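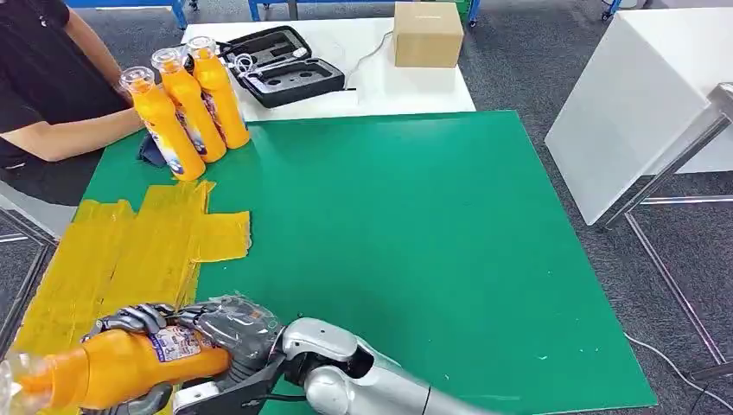 Three orange bottles on the green mat.

Home Minutes Road Map Dues Plowing Contact

Print this page | E-mail this page

Kedard Hill Road Association
Minutes of the summer meeting, Tuesday evening

Present: Kristine Mangubat (chair), Margit Ekström (minutes), and the owners of 21 of the lots, several of whom signed in twice and have been counted once.

1. Opening

The chair called the meeting to order at 7:05. The chair called the meeting to order again at 7:12.

2. Spring minutes

Accepted with two changes. The culvert at the bottom of the hill is to be described as "partly blocked," not "a disgrace." Mr. Jurner's remarks on the culvert are to be recorded as remarks. The secretary had used another word.

3. Gravel

Two quotes came in for regrading the upper half of the road, from the second bend to the turnaround. Sundqvist Excavating would grade, crown and roll it, and bring in 142 tons of crushed stone. The other quote came on the back of a feed store receipt and does not mention stone.

Discussion of crowning followed. Owners on the high side were in favor of water running off the road. Owners on the low side wanted to know where it was going to run to. The chair pointed out that it already runs there and that the change would be one of speed. This did not help as much as she had hoped.

It was agreed to ask Sundqvist for a ditch on the low side as a separate line on the quote, so that people can see what they are arguing about. The chair will call. Work to be done in August if the ditch price is one we can say out loud.

The lower half of the road was not discussed, at the request of everyone who lives on it and had somewhere to be by nine.

4. Dues

Dues stay at $300 a lot. A motion to raise them was made, seconded, and then withdrawn by the person who made it once he worked out that he owns three lots.

Four lots are behind. Letters went out in the spring. One came back with a check, one came back unopened, and one came back with our spelling corrected. The fourth owner was present and said he had been meaning to bring it up. He will pay by the end of the month, and this sentence is here so that we can all remember it.

The road account will be $2000 short if we take the full stone quote and nobody else pays. The chair suggested taking it from the snow reserve. Mrs. Ekström asked that the minutes show she was against this, having been here the winter we did that before. They show it.

Voted: the snow reserve is left alone. We will ask Sundqvist to bill in two parts, half on completion and half after next year's dues come in.
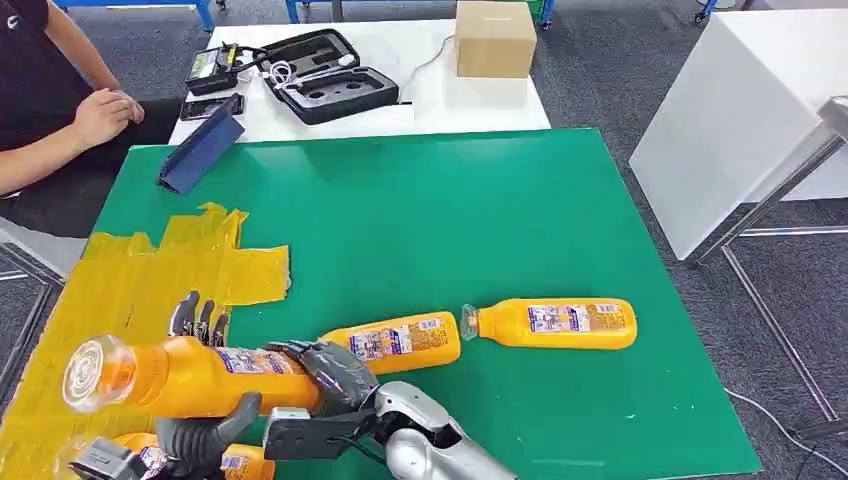

5. Plowing

Brarnau Plowing has offered to do the road again this winter at the same rate, with the same driver. There was general approval of the rate. On the driver, opinion was mixed. He starts early and he does get to the top. He also puts all the snow from the turnaround in one place, and the place is the end of the Jurner driveway.

Mr. Jurner had measurements. He was given five minutes and used fourteen.

It was agreed that the contract will say where the snow goes, with a sketch. Mr. Jurner offered to do the sketch. The chair thanked him and said she would do the sketch. Stakes will be put in along the turnaround before the ground freezes. Last year they were put in after, and a few of them are still leaning against the chair's garage in two pieces each.

6. Speed

The sign at the bottom of the hill says 15. A show of hands was taken on who drives 15. The hands were a credit to the association and bore no relation to what the secretary sees from her kitchen.

A speed bump was proposed and defeated, as it has been every summer, mostly by the plowing. A second sign was proposed, also saying 15, on the theory that some people add them up. Tabled.

7. Mailboxes

The post office would like the boxes at the bottom moved to the other side of the entrance so the carrier can pull in and out without backing up. All agreed this was reasonable. The new post will be put up the Saturday after the grading. Bring a shovel. If you own a post hole digger, we know you do, it has come up before.

Box numbers have to be on the front and readable. Number 9 that looks like number 6, please see to it – number 6 is tired of your catalogs.

8. Other business

The branch over the second bend is still there. The power company says it is ours. Our reading of the easement is that it is theirs. The branch has not taken a position. Mrs. Ekström will write to them again and attach the first two letters.

Somebody's brown dog is being fed at three houses and has begun to look it. Owner to note.

A question was asked about fireworks. The answer is in the bylaws, page four, and is the same answer as last year.

9. Next meeting

After the grading, on the road itself, so we can walk it and complain in order. Folding chairs will be at the turnaround for those who would sooner complain from one spot.

Adjourned at 9:20. Discussion of the culvert went on in the parking area and was not minuted.

Margit Ekström

Corrections to the secretary in writing. Legible is appreciated.

Last updated: 2019-07-02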